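Cell Rules for Bin Work: What to Write Down, and Who Signs It

By Tonantzin Ventura 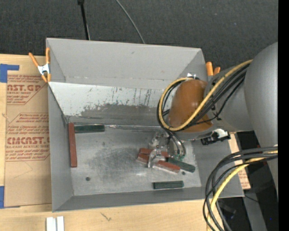 Most small labs running an arm over a bin already follow rules. The trouble is that the rules live in one person's head, and they leave when that person changes jobs. The group at Plullen had this problem in July, when Eliseo Trujillo moved to the Inwood site and his replacement, Sudheer Mudaliar, could not say which speed limit applied to a reset.

Plullen's answer is a sheet of 11 rules. It covers three areas: fixtures, cables and people.

Fixtures come first. A bin held to a table with spring clamps is a temporary fixture and is treated as one. The clamps are checked by hand at the start of each shift and again after any contact between the gripper and a wall. Tape on an inside seam is inspected for lifted edges. Scuffs on the floor or sides are logged once, with a date, and only new marks are reported after that.

Cables get the longest section. Lines that run outside the arm must have enough slack for the full wrist rotation, and no loop may hang lower than the fingertips at any taught position. Rigoberto Nava, who drafted the section, wants the arm walked through its limits at reduced speed whenever a cable is moved. "People reroute one line and test one pose," he says. "The failure is in a pose they didn't test."

The people rules are short. No hand enters the bin while the drives are enabled. Blocks are reset by the operator who holds the enable key. After 50 cycles the run pauses and the operator checks the gripper, the hoses and the mounting screws, in that order.

Faisal Dhanial, who runs a similar cell at Ochoa, has adopted 9 of the 11. He dropped the 2 that deal with shift handover, as his cell has a single operator. He also objects to the fixed cycle count and would prefer a check tied to the number of wall contacts.

Nava is open to that change. The next revision of the sheet will carry both triggers, and whichever is reached first will stop the run.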